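Workshop tips: keeping a bin-picking bench in good order

These notes are for anyone who uses the arm benches at Derngate. They began as a list on the wall by the door and have grown a bit. Most of it is ordinary workshop sense. Where it touches on safety, the written risk assessment for your bench comes first and this page comes second.

Before you switch on

Walk once round the bench and look at the floor. Cables that cross a walkway get moved or covered. Check that the emergency stop is within reach of where you will be standing, press it, and make sure the arm will not enable until it has been released and reset. Do this every morning, even if the bench was running at 11 the night before.

Look at the cable bundle on the arm itself. It should have enough slack for the wrist to turn both ways without pulling, and no loop big enough to catch on the rim of a bin. Replace split ties and trim the tails flush, as a cut tie is sharp enough to open a knuckle.

Fixing the bins

A bin that creeps a few millimetres will spoil a morning's work. Spring clamps are fine for holding two bins together at the corners, as long as the handles sit outside the path of the arm. Move the arm through its full reach at slow speed after fitting them. If you need to put a bin back in the same place after cleaning, mark the table with tape at the corners. Low-tack tape comes off wood cleanly if you peel it within a month or so. After that it leaves gum, and a little white spirit on a rag will shift it.

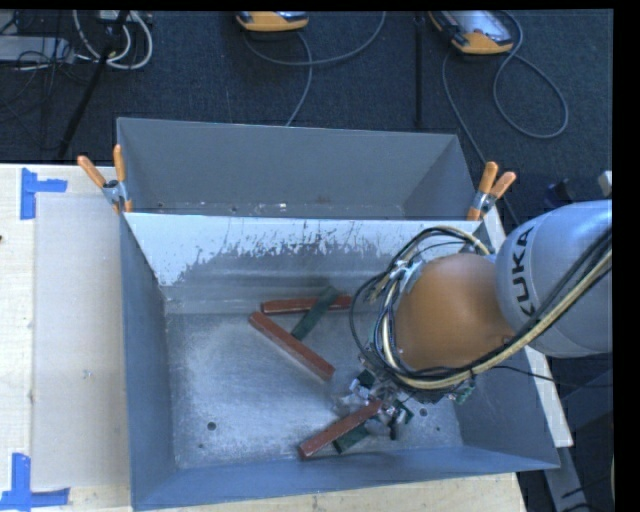

Scratches on the floor of a metal bin do no harm to the bin, but bright bare metal throws reflections that can upset a camera. Abimbola Bashir rubs hers down with a fine grey abrasive pad, always in the same direction, and wipes out the dust with a damp cloth. Matt paint works too, though it chips and then you have flakes in the gripper.

Test pieces

Use pieces with no sharp corners and retire them when the edges start to break up. Keep a spare set in a lidded tub. Wash plastic and painted pieces in warm water with a drop of washing-up liquid, and let them dry fully before they go back. Greasy blocks slip, and you can lose an afternoon adjusting grip force when all that was wanted was a wash.

Hands and the arm

Never reach into a bin while the arm is enabled, including when it is paused. A paused arm can start again. Stop it, wait until it is still, then reach in. Tie back long hair, and take off lanyards and loose gloves.

For teaching by hand, keep to the reduced speed set for your bench. The usual limit in manual mode is up to 250 mm per second and ours are set lower. Keep hold of the teach pendant the whole time, and hang it up when you finish. Pendants left on the floor get trodden on, and the cable suffers first.

At the end of the day

Park the arm clear of the bins, with the gripper open and empty. Switch off at the controller before the wall. Sweep under the bench and write anything odd in the book, with your initials. Helmi Mäkelä reads it at 8 and would like to be able to make out the handwriting.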